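Prarkwood Shared Workshop Building
Annual Electrical and Fire Safety Inspection: Checklist with Comments
Inspection month: November
Inspector: Kazimiera Pawlak
Accompanied by: Bogumił Stępień, building manager
Report reviewed by: Celina Kubiak

Ratings used: S = satisfactory. A = action required. N = not applicable at this visit.

Section 1. Exits and escape routes

1.1 Main exit doors open fully and without a key. S
1.2 Rear exit door opens fully and without a key. A
Comment: The door drags on the threshold over the last part of its swing. Adjust the hinges and recheck after the first hard frost.
1.3 Exit signs lit on normal supply. S
1.4 Exit signs lit on battery supply. A
Comment: The sign at the second-floor landing failed within the test period. Replace the battery pack. All other signs passed.
1.5 Corridors clear to full width. A
Comment: Flattened cartons were stacked outside Unit 96 at the time of the visit. The tenant, Varka, was notified verbally and removed them before 3:30 p.m. This item was also raised last year.

Section 2. Fire extinguishers and alarm

2.1 Extinguishers mounted, tagged and in date. A
Comment: The unit in the loading bay, asset number 819, has a tag that can no longer be read. Retag or replace.
2.2 Extinguisher type suited to the hazard nearby. S
2.3 Manual call points unobstructed. S
2.4 Alarm heard in all occupied rooms. A
Comment: The alarm is faint in the basement store with the door shut. Pustiter, the alarm contractor, is to provide a price for one additional sounder.
2.5 Alarm log kept up to date. S

Section 3. Distribution panels and fixed wiring

3.1 Panel doors closed and latched. S
3.2 Clear working space in front of each panel. S
3.3 Circuit directory legible and correct. A
Comment: Panel 2 lists three circuits as "spare" that are in use. Mr. Stępień will trace and relabel them.
3.4 Ground-fault protection tested at sinks and exterior outlets. S
3.5 Emergency lighting circuit identified at panel. S
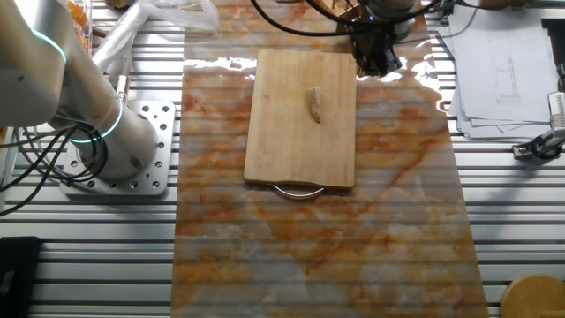 Section 4. Cords, cables and portable equipment. The rules for this section are unchanged from the previous edition of the checklist. Extension cords are permitted for temporary use only and may not be run through doorways, under floor coverings or from one power strip to another. Cables serving bench equipment are checked for strain at the point of entry, for damage to the outer jacket, and for the path they take to the supply. A bundle that loops out across the tabletop, as the black cables do at the base of the arm, should be secured along its length and kept back from the area where hands are working. Tenants are asked to keep the plug end of every cord within reach.

4.1 No extension cords in permanent use. A
Comment: Two found in the Sampaio framing studio. Additional wall outlets are recommended; the tenant has asked for them twice in writing.
4.2 Cord jackets free of cuts and tape repairs. A
Comment: One taped cord on a floor fan in the break room. Removed from service during the visit.
4.3 Power strips not connected in series. S
4.4 Space heaters fitted with tip-over shutoff. S
4.5 Portable equipment test labels in date. S

Section 5. Storage and housekeeping

5.1 Flammable liquids in a closed metal cabinet. S
5.2 Oily rags in lidded cans. S
5.3 Storage kept below sprinkler heads by the required distance. A
Comment: The top shelf in the basement store is too high for boxed goods. Remove the shelf or mark it as out of use.
5.4 Work surfaces and table coverings in suitable condition. S
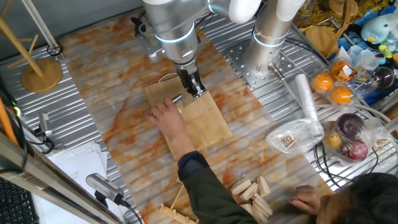 Item 5.4. Cutting board on a marble-patterned mat, ribbed aluminum table.

5.5 Waste bins emptied at close of day. S

Section 6. Records and follow-up

6.1 Previous report available on site. S
6.2 Previous actions closed. A
Comment: Work order 949 (stair handrail) is complete and may be closed. Work order 1272 (boiler room door closer) remains open. The part has been received but not fitted.
6.3 Evacuation drill held within the past year. S
6.4 Tenant contact list current. A
Comment: Oliwia Sadowski is still shown as the evening contact. Replace with Czesław Rutkowska.

Items rated A are to be corrected within 30 days of receipt, except 1.4 and 2.1, which are to be corrected within seven days. Written confirmation of each correction should be sent to the building office, quoting the item number.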